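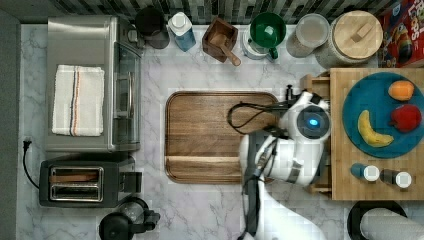 How to Clear and Reset a Kitchen Counter

By Carter Li

A counter fills up slowly. A box of cereal stays out after breakfast, a bottle gets parked next to it, and after a month there is no room left to chop an onion. The steps below are for a counter that holds the usual small appliances and a big cutting board, with a row of things against the backsplash. Plan on an hour the first time. After that, a few minutes in the evening is enough.

What you need

Two soft cloths
Dish soap and warm water
A dry towel
A small brush for crumbs
Food-grade mineral oil, if you have a wooden board

Step 1: Unplug and let things cool

Unplug the toaster, toaster oven and kettle before you move them. Hold the plug, not the cord. If anything was used that morning, wait until the metal is cool to the touch. Empty the kettle into the sink.

Take any towels off the top of the toaster oven. A folded towel tends to end up there between meals, and it has to come off before the oven is switched on. A hook or a drawer next to the sink is a better home for it.

Step 2: Move everything to the table

Take it all off, including the canisters you think are fine where they are. Food goes in one group, tools in another, appliances in a third. Cereal boxes go straight to the pantry and don't come back.

Step 3: Empty the crumbs

Slide out the crumb trays and tip them into the trash. On a toaster with no tray, turn it upside down over the sink and shake it gently. Never reach into the slots with a knife or fork. Wipe the outside with a damp cloth, then dry it. On stainless steel, wipe along the grain or you will see every stroke.

Step 4: Wash the counter

Start at the backsplash and pull toward you. Grout lines hold grease, so go over the bottom row of tile with the brush. Use soap and water on the counter itself and rinse with the second cloth. If yours is real marble, keep vinegar and lemon off it, and don't let a spill of wine or coffee sit. Dry it at the end. Standing water leaves marks on light stone.

Step 5: Clean the board

Wash both sides of a wooden board, even if you only used one. A board with a groove needs the brush run along the whole channel. Stand it on edge to dry – flat on the counter, the underside stays damp. Once it is dry, rub in a thin coat of oil, leave it overnight and wipe off what is left.

Step 6: Put back the big things first

Group the toaster, toaster oven and kettle at one end, near the outlet. Check the manual for how much space the toaster oven needs on each side. Turn its door so it opens toward free counter. Leave the toaster lever where you can reach it, and keep cords away from the front edge.

The board goes in the middle. This is your work area, and nothing else should live on it.

Step 7: Build the back row

Everything left over has to fit in a single row against the backsplash. Canisters with lids do well here, and so does a stand mixer if you use it every week. Small tools such as a mallet or a pestle can share one box. Leave a finger's width between items so you can wipe between them.

If the row is full and you still have things on the table, those go in a cabinet. I moved a waffle iron to a high shelf in December and have taken it down once.

Keeping it that way

Wipe the board and the space around it after each meal. Empty the crumb tray once a week. Pull the back row forward and wash behind it once a month, and oil the board on the same day so you remember both.

Last updated 25 Dec 2024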